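Cimden puts the Trorell hand-held gripper kit on sale, with the limits printed on the box

Thursday's usual product announcement would use the word "revolutionary". Cimden has asked for it to be left out.

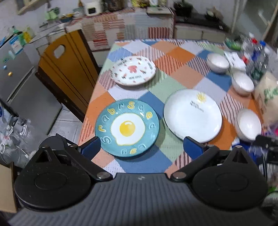
Cimden is opening orders for the Trorell, a two-fingered gripper that a person carries and works by hand in order to record how household jobs are done. The recordings are meant for training robot arms. Plenty of kits already claim to do this, and most are shown off on a bare bench with one foam block on it. Cimden thinks that tells a buyer very little. A family table is a harder place to work, with a teal plate that has a fried egg painted on it, a white plate beside it, bowls along one side and a checked cloth in half a dozen colours underneath. The Trorell was tried in kitchens of that kind before a price was set, and the results were mixed enough to be worth setting out in full.

Cimden ran 242 plate and bowl pick-ups across its home trials. Of these, 158 were good enough to keep as training material without any editing. The company does not regard that as a triumph. Most of the rejected recordings were spoiled by the person holding the gripper, who moved too fast, started again halfway through or let go too early. Others failed on thin, flat rims, where the finger pads slid along the edge before they took hold. The pads have been changed once as a result. Cimden has not repeated the full trial with the new ones and makes no claim about how much better they are.

What is in the kit

The standard kit holds one gripper, two spare pairs of rubber finger pads, a charging lead, a wrist strap and a printed handbook of 33 pages. Recording software is included for the first year. After that it must be renewed, and the renewal price is on the order form where buyers can see it before they pay. Recordings made during the first year stay readable if the buyer does not renew.

The kit costs £2866 before VAT. There is no "from" price and no cheaper version waiting to be announced. A school or small workshop that only wants to find out whether this sort of recording suits it would do better to hire, and Cimden will hire out kits by the week from October.

What it will not do

The Trorell does not pick anything up by itself. It has no motor in the fingers and no plan of its own. A buyer who expects a working kitchen robot at the end of a weekend will be disappointed, and so will one who expects a handful of recordings to be enough. The kit produces examples. Whether a robot learns anything useful from them depends on the robot, on the software that drives it and on how many hours somebody is willing to spend moving crockery.

It is also tiring. Testers complained about the weight after long sessions, and the handbook now advises a break every twenty minutes. Left-handed testers found the strap awkward. A revised strap is being made and will be sent free to anyone who buys before it is ready.

Claims by others

Some resellers have described the Trorell as working with "any robot arm". Cimden has not said so. The recordings have been played back on one arm only, the Rumudico bench model, fitted with matching fingers. A mounting plate for the Bühler arm is being drawn up but has not been tested, and orders should not be placed on the strength of it.

Cimden has also seen the phrase "learns in minutes" used in a shop listing and has asked for it to be taken down. The company's own test arm needed far longer than that, and it still handles deep bowls more reliably than flat plates.

Ordering and returns

Orders open on Thu 22 August through the Cimden website. Kits are sent out in the order in which payment is received. They may be returned within thirty days for a full refund, used or unused, provided the gripper comes back with its strap and lead. Worn pads need not be returned.

Reviewers may borrow a kit for three weeks. Cimden asks them to test it in an ordinary room with ordinary crockery, and to publish the failed attempts along with the good ones. It does not ask to see reviews before they appear.

Press and loan requests: use the contact form on the Cimden website, marked "Trorell loan".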